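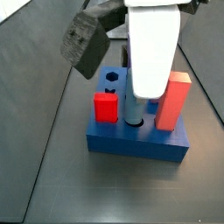

Notebook entry, 9/28/19
Gripper comparison, peg board task
Entered by: Minttu Peltonen
Present: T. Sachdeva; S. Mäkelä (controller station)

Purpose. To compare the Cloutier two-finger gripper with the Zudwood unit tested in May, using the blue peg board and the same motion program. Approach speed and wrist offsets were carried over unchanged from the May file.

Setup. The fixed camera was left in its May position and the calibration was checked before the first run. Grip force was limited to setting 453 on the controller. The settle delay before closing was 900 ms. Run numbering continues from the previous series, starting at 1486.

Observations.

The round peg is the least demanding part for both units. The white finger makes contact along the side of the light blue cylinder and tolerates a small error in the approach angle.

The tall orange-red block is more difficult. It stands well above the short red one and leans very slightly in its slot, so the approach height used for the short block cannot be applied to it. Mr. Sachdeva entered a separate height for the tall block and the fault did not return in the later runs.

The hexagonal and bowtie holes were open during the cylinder runs. With the fingers apart, the dark finger passes over that corner of the board. Clearance was judged sufficient at the present height. It should be measured again before any lower approach is tried.

The camera loses part of the cylinder behind the white finger during the grasp. Ms. Mäkelä proposes taking the position estimate before the final descent and holding it through closing. The May series used a continuous estimate, and the two methods should not be mixed in one table.

Open items.
Repeat the tall block runs with the delay reduced to 100 ms.
Obtain the Zudwood force log from Pirjo Lappalainen at Vunenport.
Confirm with Greer Baird whether the Flutuvau controller is free for the next series.
Bowtie part not yet attempted with the Cloutier unit.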